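Our morning at the Donach print shop open house

I have been ordering signs and banners for other people's events for years, and I'm a little embarrassed to say I had never once set foot in the place where they get made. So when Donach opened its doors in January I put on my warmest coat, drove over before nine, and was handed a coffee and a visitor sticker before I'd even found the coat hooks!

Laurinda Aguiar took our group of 8 around. She started us in the prepress room, which I expected to be dull and was the part I asked the most questions in. They check every file for size and color before it goes anywhere near a printer, and she showed us a logo that looked perfectly fine on a phone and turned to mush at banner width. (I may have sent her one or two like that over the years. She was very kind about it.)

Then came the wide-format floor. It's loud, and it smells like ink and warm vinyl, and I could have stayed there until lunch. Otis Van Dusen was running an order of 520 yard signs for a school fundraiser, and he let us feel the difference between the indoor and outdoor stock. The outdoor one is heavier than I'd guessed, and he told us to ask for hemmed edges if a banner is going up anywhere windy.

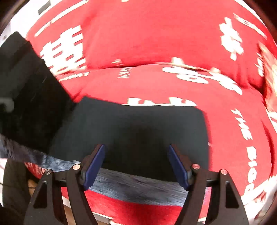
The finishing tables were the last stop, with the grommet press and a big roller cutter, and I got to punch 2 grommets myself, one of them nearly straight. We ended up back at the front counter looking through sample books, and I came home with a price sheet, a tote bag, and a much better idea of how early I need to send in my spring order. They plan to do it again next January, and I've already told Laurinda to put me down for the first tour.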